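Why I've gone back to a paper map on the passenger seat

I drove to Drutthorpe last month with three navigation apps on my phone, and I still ended up in a farmyard being barked at. All three had sent me down the same lane! One of them told me, in a very calm voice, that I had arrived.

I'm not against the things. I used Darico for two years and loved it, mostly for the way it warned me about petrol stations before a long empty stretch. But somewhere along the line these apps stopped helping me travel and started trying to keep me busy. Darico now wants me to rate lay-bys. Salian, which my friend Divya Kurian swears by, sends a little badge every time you cross a county boundary, and I have 29 of them and couldn't tell you a thing about any of the places.
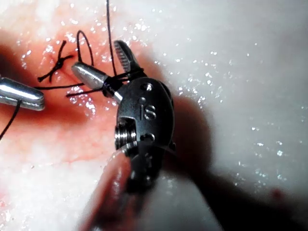

And then there's the battery. A full day of directions with the screen on will flatten my phone by teatime, even with the car charger plugged in (mine wobbles, I admit). The day you most need to find your hotel is always the day you've got four per cent left and no signal.

So, the map. I bought a proper folding road map before our trip to Bistivberg and I felt a bit silly about it, like someone turning up with a butter churn. By the second day Malathi Murthy had taken it off me and was refusing to give it back. She found a reservoir with a picnic spot that none of the apps had bothered to show us, simply by looking at the blue bit next to the road and saying "what's that, then?"

You don't get that on a small screen. You get your own arrow, the next turning and a grey blank. If you zoom out far enough to see where you are in the world, all the village names vanish, and I really do mind about the village names.
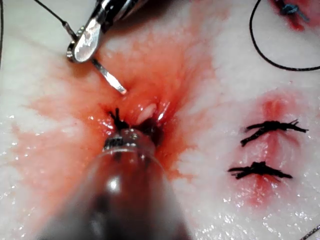
What I'd keep on the phone

I'm not throwing it in a ditch. Live traffic is brilliant, and I'd never go back to sitting in a 40 minute queue wondering what had happened up ahead. Train times, too, and anything that finds a loo. Krishnamoorthy Palaniappan from our group says offline maps solve every complaint I've made here, and he may be right, but you have to remember to download them the night before and I never do.

My rule now is one app, muted, for the last couple of miles. Everything before that is the map and whoever's sitting next to me. We do get lost a bit more. I've decided I like it, though Malathi would tell you I was fairly cross outside Bistivberg.

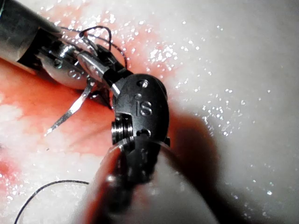
Weekend Drivers' Club, Travel and Touring Section

If you've got an app that still behaves itself, tell me at the next meet and I'll give it a go. Please don't say Salian, Divya has already tried.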